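Fisari Drop Opener, Take Next Two From Zurdale

29 Aug 2024

By Albertina Vieira

Fisari came home from Zurdale with two wins out of three and a little more room in the Lake Division. The club lost the opener 7-2, then won 4-3 in 11 innings and 6-1 in the series finale.

The first game got away early. Starter Fung-ping Kwok walked the first two hitters he faced and gave up a three-run double before recording an out. He settled down after that and got through five innings, but Fisari had only four hits all night and two of those came in the ninth with the game out of reach. Kwok finished with 3 strikeouts and took his sixth loss.

The second game was the best of the set. Zurdale led 3-1 going to the eighth, when Fisari strung together three singles and tied it on a sacrifice fly and a wild pitch. Neither team scored in the ninth or tenth. In the 11th, the runner placed at second moved up on a ground ball to the right side and scored on a bloop to shallow left. The bullpen covered five scoreless innings, which is its longest scoreless outing since March.

The finale was over quickly. Fisari scored four in the third, helped by a dropped fly ball in center, and added single runs in the fifth and seventh. Right-hander Lui went seven innings, allowed one run on five hits and did not walk anyone. Lui has now gone 16 innings without a walk and has lowered his ERA by more than half a run this month.

"He's throwing strike one, and everything goes from there," manager Stultano said after the game. "We played clean behind him too. We hadn't been doing that."

The win was number 600 for Stultano as a minor league manager. The players gave him the lineup card in the clubhouse. He said he plans to put it in a drawer with the others.

Attendance for the final game was announced at 3,134, the best crowd of the year at Zurdale. The start was pushed back 16 minutes by a problem with the lights in left field.

Fisari is off tomorrow and then opens a six-game homestand. Kwok is scheduled to start the first game. The starter for the second game has not been named, and Stultano said it could be a bullpen day. 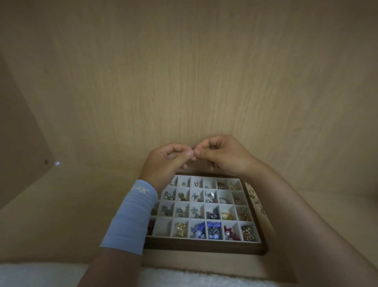
Roster Notes

The club placed its backup catcher on the injured list with a sore left thumb. He was hit by a foul tip in the tenth inning of the second game and stayed in until the end. X-rays were negative. A replacement is expected to join the team before the homestand.

The regular third baseman did not play in the finale. Stultano called it a planned day off.

Homestand Information

Gates open one hour before first pitch for all six games. The first 200 fans through the main gate at the opener will receive a team cap. Seats in Section 134 are closed for railing repairs, and ticket holders in that section can exchange their seats at the box office.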